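Zuletzt geändert: 8. April 2020

Werkstattbuch Küchenautomation, Teststand Ornlow

Heute den ganzen Vormittag in der Simulation, nachmittags Abstimmung mit Raghda Jaber aus der Betriebsküche Cidberg. Notizen zu beidem, damit Atallah nicht wieder nachfragen muss.

Stand Simulation: Der zweiarmige Aufbau läuft mit dem neuen Greifermodell stabil durch. 300 Durchläufe über Nacht, davon 90 mit veränderter Lage der Gegenstände auf der Arbeitsfläche. Auswertung der 90 steht noch aus, die Logdateien liegen im üblichen Ordner unter Grunidside. Zwei Läufe sind beim Laden der Szene hängen geblieben, vermutlich Speicher. Neustart hat gereicht, trotzdem beobachten.

Offen ist die Fingerstellung beim rechten Arm. Bei runden Teilen schließt der Daumen zu früh, das Teil rollt dann weg. Ich habe die Schließgeschwindigkeit herabgesetzt und die Reihenfolge getauscht: erst die langen Finger anlegen, dann der Daumen. In der Simulation sieht das besser aus. Ob die Reibwerte stimmen, wissen wir erst am echten Gerät.
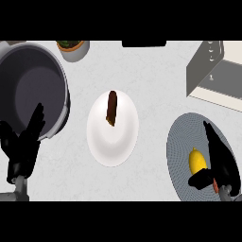 Der linke Arm macht beim Anfahren einen unnötigen Bogen. Er kommt sauber an, aber der Bogen kostet Zeit und würde in Cidberg genau dort durchgehen, wo jemand steht. Raghda hat die Laufwege an der Anrichte aufgezeichnet, die Skizze hängt am Schrank. Bahn neu planen, Sperrbereich links vorne eintragen.

Gespräch mit Raghda: In der Frühschicht arbeiten dort 7 Leute, 2 davon richten fast nur Teller an. Für diese beiden ändert sich am meisten. Vorgesehen ist, dass der Automat das Auflegen übernimmt und sie nachlegen, kontrollieren und Störungen quittieren. Raghda meint, das Kontrollieren werde unterschätzt. Wer selbst anrichtet, merkt nebenbei, wenn etwas zerdrückt oder zu dunkel ist. Wer nur danebensteht, schaut nach einer Stunde nicht mehr richtig hin. Sie möchte deshalb, dass innerhalb der Schicht gewechselt wird und die beiden auch an den warmen Posten kommen. Das heißt Einarbeitung, und die muss jemand in den Dienstplan schreiben. Von unserer Seite kommt das nicht.

Zweiter Punkt von ihr: der Takt. Bisher bestimmt die Küche, wann eine Pause passt. Wenn der Automat durchläuft, stauen sich die Teller. Wir brauchen einen Halt, den jede Person am Posten auslösen kann, ohne Schlüssel und ohne dass danach eine Fehlermeldung im Protokoll steht. Technisch kein großer Aufwand. Habe ich als eigenen Zustand angelegt, noch nicht getestet.

Uneinig waren wir bei den Aufzeichnungen. Ich hätte gern die Stückzahlen pro Schicht, um Fehlgriffe zuordnen zu können. Raghda will nicht, dass daraus eine Leistungsliste wird. Vorschlag: nur pro Tag speichern, keine Schicht, keine Namen. Klärt Atallah mit der Leitung, bis dahin bleibt es abgeschaltet.

Der Probebetrieb in Cidberg ist weiter für Juli angesetzt. Ich halte das für knapp.

Nächste Schritte:
- 90er-Läufe auswerten, Fehlgriffe nach Form sortieren
- Bahn linker Arm neu, danach noch einmal 300 über Nacht
- Pausenhalt testen, auch mit Teil im Greifer
- Raghda die neue Bahn zeigen, bevor sie ans Gerät geht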